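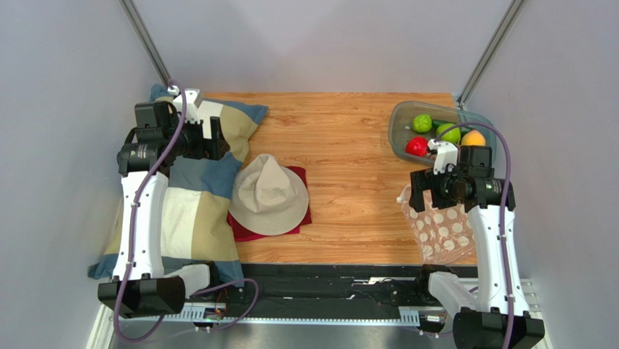
In defence of the plain pillow

August 13, 2021

Counted the cushions in the Sarellow catalogue last night. 724 of them. Bolsters, wedges, knitted things with pompoms on the corners, one shaped like a loaf. And the ordinary bed pillow, the thing you put your actual head on for a third of your life? 2 pages at the back, after the doormats.

I think we've got this the wrong way round. People will spend a whole afternoon picking a cushion no one is allowed to lean on, then sleep on a flat grey lump they've had since they left home. I did it myself. Mine came from my first rented room and by last December it folded in half and stayed folded. Test it – fold yours, let go, see if it opens. If it just lies there it's done.

And wash them! Not only the case, the pillow. Mine go in at the launderette on Grurnetti Street, becuase the big drum gives them room, then a long slow dry, then a good thump on the kitchen table to get the lumps out. Plump from the sides, corners last. Takes a minute.

Will someone write in and say a good one costs too much? Probably. The Ona I bought wasn't cheap. But it gets used every single night, which you can't say for the loaf. I'd swap 100 scatter cushions for it and still have room on the sofa to sit down – remember siting down on a sofa?

Buy fewer cushions. Fold your pillow tonight and see what it does.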